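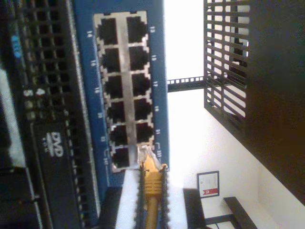
BAÑEZ, March

Hi all, it's report time again for the Lernen project, and I have more to tell you than I did last quarter, which is a relief for me and probably for you too.

You'll remember the grant pays for one thing: a set of working rules for robot arms that do fiddly jobs near live equipment, written so that a technician can use them with a gripper in front of them and a coffee going cold. Plugging in network cables is our main job, and it's been a good teacher. The first draft ran far too long (my fault, I love a footnote). It's now 8 pages, and I still think a page and a half of that could go.

Four rules are settled. Before any powered move near a rack, somebody says out loud which port is the target and somebody else repeats it. The arm goes in at the slow speed setting, every time, even on the tenth plug of the afternoon when everybody wants to go home. Fingers close on the boot or the jacket of a cable and stay off the clear plastic part. And the person at the stop button does that job only – no notes, no phone, no holding the flashlight.

That last one caused the most grumbling! We had been letting the stop-button person write the log as well, and when I read the logs back I could see the gaps. So the log now belongs to a third person, and yes, that means a session needs three people, and yes, I know what that does to the schedule. I'd like to keep it anyway.

The section on gripping took the longest. Everybody has an opinion on how hard is too hard. For now the rule says to start at the lowest force that holds the part through a slow lift, write the setting down, and only go up one step at a time with the log keeper told first. We also added a paragraph on backgrounds, after a long argument over shiny surfaces and what they do to a camera view. The rule is to write down what's behind the part. Small thing, but I keep wishing I had it for last fall's sessions.
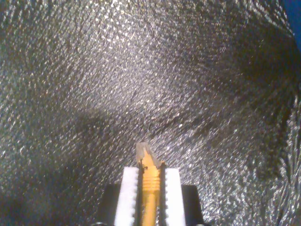 Yellow part held between the white finger pads, silver sheet behind.

Then there's the chapter on soft and bendy materials, which I promised you by the end of winter and which is, well, half done. Rigid parts are easy to write rules for. With a sheet or a wrap you have to say who may reach in to straighten it and when, and my draft said "when the arm is paused." I sent that around to Irer and Kirnus to see if it would hold up.

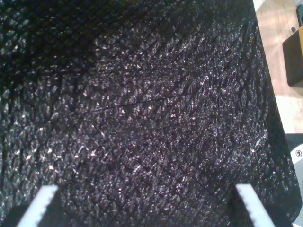 Paused isn't good enough for us, Kirnus wrote back, and we'd want the word "stopped" in there, with the stop button pressed and the person at the button saying so before any hand goes in. They also asked that the same wording be used in every chapter, so that people moving between jobs don't have to remember two versions.

I've made the change. Irer is fine with it but wants a line on who is allowed to release the stop, and we're still going back and forth on that. I lean toward the person who pressed it.

Money: there's $4000 left in the training line. I'd like to spend it on printed copies and a practice day at Irer, with the soft materials chapter as the main course. If you'd prefer I hold it for next quarter, tell me by Wednesday and I'll let them know before they book the room.

Still on my list: finish the chapter, cut the footnotes and get the spill section out of my notebook and into the draft.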